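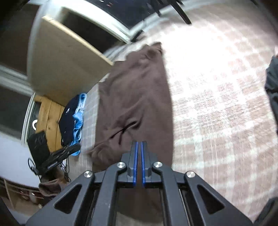
Most of the complaints that reach the textile testing bench at Stergiou concern shrinkage. The head of the bench has worked there long enough to have stopped trusting the word "preshrunk," and she asked that this article leave her name out of it. Her office is a narrow room behind the conditioning chamber, and she answers questions in the order she would write up a report. "Start with how the thing is lying," she said. A brown cloth spread out on a pink and white checkered rug, with one edge folded over and the top end bunched into small folds, cannot be measured as it is. "People put a tape on that and write to us with a figure. The figure includes the folds."

A cloth should be laid on a hard, smooth surface and left alone before anything is measured. In the chamber that means a full rest at controlled humidity. At home she suggests overnight, on a table, with no weight on it. Pulling the cloth straight by hand stretches it, and a knit will hold part of that stretch for hours.

Her method uses thread marks. Two are sewn 400 millimeters apart along the length, and another pair at the same distance across the width. The cloth is washed, dried, rested and measured again between the marks. "Never measure to the hem," she said. "A hem has its own thread and its own tension. It pulls in separately, and then you are testing the sewing."

She divides shrinkage into two kinds. Relaxation shrinkage is the release of tension put in at the mill, where cloth is drawn through finishing machines under load. Most of it goes in the first wash. Felting shrinkage is confined to wool and other animal hair, and it continues for as long as the fibers are agitated while wet. Cotton buyers often blame the second kind for what the first has done.

The bench keeps its results in a ledger called Tirnivura, started in April 2020 after the previous system lost the comments field. It now holds 1576 entries. She pulled up one group of 116 cotton knits, all washed on the same cycle, and sorted them by drying method. The tumble-dried pieces had lost more length than the flat-dried ones in every weight class. Width was less tidy. Several pieces had grown across while shrinking lengthwise – common in a loose jersey, she said, and seldom believed by the person who owns it.

Asked whether a lower water temperature solves the problem, she said it helps with wool and with dye loss. For cotton knits she would look at the dryer first. "Water lets the yarn move. Tumbling makes it move." She takes her own knits out damp and finishes them flat.

Gukora, a mill that sends samples twice a year, now ships each one with a note of the finishing tension. She would like every supplier to do this. Skorker, which sells household cloths, prints a shrinkage allowance of 2 percent on its care labels and gives no test cycle beside it. "Two percent after what?" she said. "One wash? Five? Line or tumble?" She has written to ask. The next round of samples is due in May, and the chamber is booked until then for a set of upholstery backings.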